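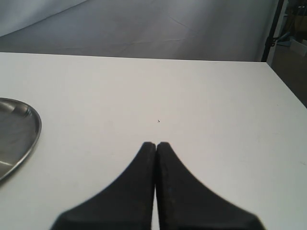
My resolution for September was to give up buying things in order to store other things. It lasted until Sunday, when Serport had a sale on drawer dividers. I already own a drawer that holds only lids. What I want is a surface like that white tabletop, with a bit of bare white left on it, and what I have is a kitchen counter last seen when we moved in. The dividers cost 3 pounds each and are now in the lid drawer, which no longer shuts.

Clearing out is harder than the magazines make it sound - mostly because I am good at arguing. Every object gets a hearing and every object wins. Give me a plain wooden cube on a steel plate and I'd have it down as a doorstop by teatime, marks and all, and the plate would be staying for picnics. We don't go on picnics.
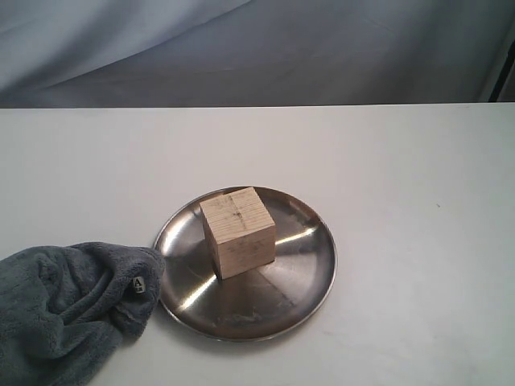 Next weekend, the loft. I have 476 unread magazines up there, several of them about tidying. A few have wood on the cover, pale with a fine grain like that cube, and I expect I'll keep those.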